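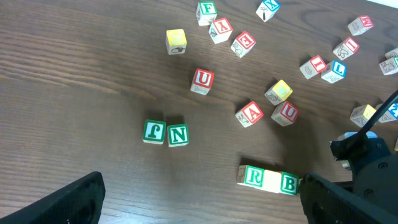 Davina Nisbet held that a child learns the letters of an alphabet block long before learning their order, and that the order matters very little at first. Her view, set out in a short paper for the Cillstead Museum of Childhood, is often cited in discussions of the alphabet block as a teaching toy.

An alphabet block (also letter block or ABC block) is a small cube, usually of wood, bearing letters on some or all of its faces. The remaining faces may carry numerals, animals or everyday objects. Blocks are sold in sets and are used for stacking, sorting, spelling and free play.

Design

Most blocks are cut from a pale, close-grained timber and left unpainted apart from the printed or embossed decoration. The letter commonly stands within a raised border of the same colour, with red, blue, green and yellow the usual choices. Pictures on the side faces are generally smaller and plainer than the letter. In some sets each picture begins with the letter on the same block; in others the pairing is arbitrary, a practice criticised by Nisbet.

Capital letters are the norm. Several of them, among them H, I, O and X, look the same when turned upside down, while M may be taken for W and an inverted Y is often not recognised by younger children. Makers differ on whether all the faces of a block should share one upright direction.

Composition of sets

A set need not hold one block for each letter. As a cube has six faces, a full alphabet can be spread over far fewer blocks, and the smallest set made by Verden had 16. Larger sets repeat the vowels so that short words can be spelled. The Cruickshank pattern, introduced in Cillstead, had 95 blocks and was intended for schools.

Collections

The Cillstead museum holds 581 loose blocks, roughly a third of them from incomplete sets. They were catalogued by Ileana Moldovan, whose list was last revised on 30 Nov 2022. A group of 18 blocks from the Allesska workshop is shown each March.

Care

Wooden blocks are wiped with a damp cloth and dried in the air. Soaking may raise the grain and loosen the print.

See also

Building block
Hornbook
Spelling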